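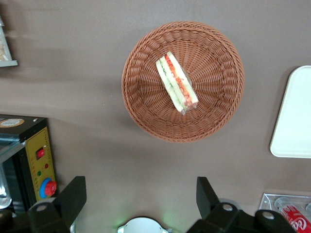 Wrist view, sandwich in the basket, white tray over on the right.

Filed under: Automation > Learning from demonstration > Show your setup

gekaston_lad
Been collecting for the snack counter task since November. Two arms, a person driving, every go recorded. The job is sandwich from the round basket to a tray. We're at 137 keepers and the plan is 500 before anyone trains anything. Does that sound sane?

brambles
Depends what the other 363 will look like. If they're all that basket and that sort of sandwich, you're paying somebody to record the same thing until Easter. What gets varied between goes?

gekaston_lad
Basket position, angle of the sandwich, which filling. Lights stay as they are.

old_nuka_hand
I'll be the miserable one. We did this at Nuka with tins. Lovely numbers on the bench, then someone swapped the tablecloth and it grabbed at thin air. The wrist view worries me more than the count. Clear film catches the light, and I'd bet your policy is learning the shiny bits.

brambles
Disagree on the film. Shops sell sandwiches in film. Take it off and you've taught it a job that doesn't exist.

old_nuka_hand
I didn't say take it off. I said move a lamp.
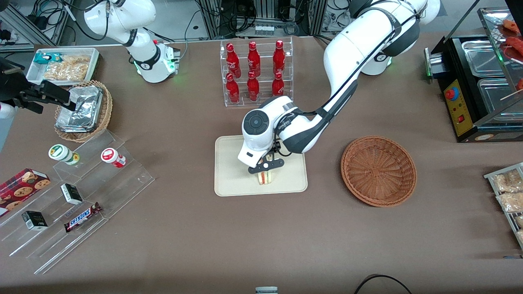 RE: clutter on the table

gekaston_lad
Second view is up there for whoever asked by message. Cola bottles in the rack, crackers and biscuits round the edges, sausages in the case by the warmer. We left it busy on purpose.

panagiotou_fan
Busy, fine, but does any of it move? If the bottle rack never shifts, it's a landmark. The thing could be steering by the bottles for all you know.

gekaston_lad
The rack gets moved on a Friday.

panagiotou_fan
Once a week! So every batch has its own landmark.

brambles
Got to side with panagiotou_fan there. Gemma Bramwell gave a talk at Brovley on exactly this and her advice was to shuffle the background every 20 goes, even when the operator moans. I moaned. My grasps on unseen layouts did get better, though I changed the gripper pads in the same week, so make of that what you like.

old_nuka_hand
So no evidence, then.

brambles
Some evidence. Weak.

gekaston_lad
What about the goes where the driver fumbles and picks it up again? I've been binning those.

panagiotou_fan
Keep them, tagged. Otherwise it has never seen a recovery.

old_nuka_hand
Keep 2 kinds only, slips and bad angles. Bin anything where the driver was just dithering. And train on the 137 tonight, before you record any more. If it can't manage one basket by now I don't see what 500 will do for you.

gekaston_lad
Fair. I'll set it going after tea and post the failures.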